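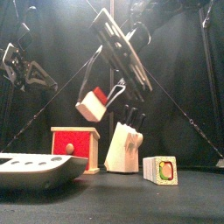

The Vacant Storefront Is Asking Too Much

There are 18 ground-floor commercial spaces on Sutter Street between the bridge and the old feed office, and nine of them have had the same sign in the window long enough for the phone number to fade. I walk past them most mornings. The signs all say "Prime Retail," a phrase that in the leasing business seems to mean "has a door."

The usual explanation downtown is that people shop online now, parking is terrible and the young have no ambition. I have heard this over eggs many times. I'd like to suggest a duller one. The rent is too high, and the people who set it are in no hurry to find out.

Take the corner unit in the Drullon Building. It has 760 square feet, a drop ceiling, and a bathroom you reach by going outside. A woman I know wanted to sell yarn there. She offered what the last tenant had paid. The leasing agent, a firm called Serlow that handles half the block, told her the owner was "holding for market." That was in September, two Septembers back. The owner is still holding. The market, as far as I can tell, has not been told where to meet him.

I understand the arithmetic, or I've had it explained to me slowly. A commercial building is valued by the rent it is supposed to bring in. Sign a lease at a lower figure and you have put it in writing that your building is worth less, and your lender may want to talk about that. Leave the place empty and you can go on believing in the old number. I believed in my old pants size for years on the same principle.

Still, the rest of us live next to the belief. An empty window does nothing for the bakery beside it. People park, see three dark fronts in a row, and decide the town is closed. Then the bakery's own lease comes up, and Stesent Properties sends a letter with an increase in it, citing the strength of the corridor.

My proposal is modest and will annoy everyone. After a year of vacancy, a ground-floor space on a main street should pay a fee that climbs each year it stays dark. Owners who are fixing a roof or waiting on a permit get a pass. Owners who sign a short lease at whatever somebody will pay get a pass too, and the city could offer a standard form for it, two pages, so the lawyers don't eat the first three months.

I've been told this would punish small landlords. Some, maybe. The small landlords I know on Sutter already rent cheap, to barbers mostly, and their spaces are full. It's the bigger owners who can afford to wait, and waiting is the thing I'd like to make a little more expensive.

The other objection is that we'd get the wrong kind of shops. Vape shops, phone repair, a place that sells only candles. Fine by me. I would buy a candle. Last Wednesday I stood outside the Drullon corner at five in the afternoon and watched a couple cup their hands against the glass to see what was inside. They looked for quite a while, considering, and then they went back to their car.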